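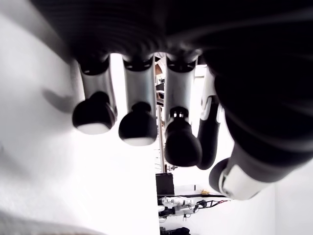

Do you need a tray on a work table? Most tables do fine without one, and the ones that need it usually need it for a single job: stopping small things from rolling off.

I say this as someone who has read the Salminen catalog again this February, all 334 pages, and found trays sold as "zone makers," "calm surfaces" and, my favorite, "landing pads." The round one in the Deder line costs almost three times what the square one does. I asked Benedek Kocsis, who buys for the Praltulach workshop, what the extra money gets you. He thought it over and said, "Round."

Still, round dark trays keep turning up on white tables, and I'll give them this much: you can find them at a glance. A white tray on a white top gets elbowed. A brown one with a raised rim doesn't, or at least not by me. The rim matters more than the color. If it's too low for a marble to stop against, you've bought a place mat.

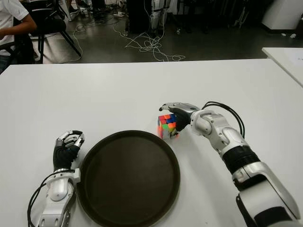 My bigger complaint is with what happens after the tray arrives. The puzzle cube, the tape and the good scissors are all supposed to live in it, and within a week they live next to it. A cube is the worst offender. It sits flat anywhere, it never rolls, and it has no reason to go back in the tray except that somebody decided it should. I'd leave it on the table and save the tray for screws, beads and loose batteries.

The Mevine people claim a tray "cuts tidying time," and they offer a figure of 300 hours over the life of the product. I'd like to see the stopwatch. Wiping under a tray takes longer than wiping a bare table – you have to lift the thing, and before that you have to empty it.

If you want to try one anyway, borrow a dinner plate with a lip and use it until the end of the month. Mine did the job, apart from the chip.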